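Sidra Khokhar
February 1, 2020

OK, pony thread, because three people at the feed store asked me about Brinari and I ran out of parking lot time.

12 replies · 41 likes

Brinari is my Welsh Section B gelding, 13 hands and a bit. He came off a hill farm at four, barely halter broke, and he weighed 536 pounds on the tape the day I got him. He's 14 now and shaped like a barrel.

3 replies · 28 likes

People think the Bs are just pretty show ponies. Mine will trot up the back side of Shaikh Ridge and still want to argue at the gate. Hard little blue feet, barefoot his whole life, never a chip until last July when the ground baked solid.

5 replies · 33 likes

He's not a beginner's pony though!! My niece rides Trandus, our old Haflinger, who has one speed (slow) and one interest (hay).

8 replies · 52 likes

Feed: grass hay, a salt block, a handful of balancer. No sweet feed, please. These guys get fat on air and then you're up at 2 a.m. icing hooves with founder. Ask me how I know.

6 replies · 47 likes

I did try him in harness last spring. He took to the cart in a week, I took longer. Sekis, my neighbor's mule, screamed at us the whole way down the lane.

9 replies · 60 likes
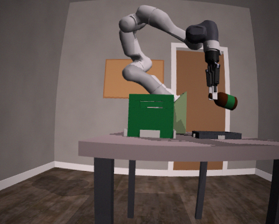
Robot arm with a can in its gripper (render)

2 replies · 19 likes

Price, since I keep getting asked: I paid $900 for him unstarted. The cart and harness were $872 used, so yes, nearly a second pony. I saw a nice started B mare listed last week at $3,540 and didn't even blink.

14 replies · 38 likes

Going out to do water buckets now. Send me your hill pony pictures, I'll look at every one tonight.

11 replies · 45 likes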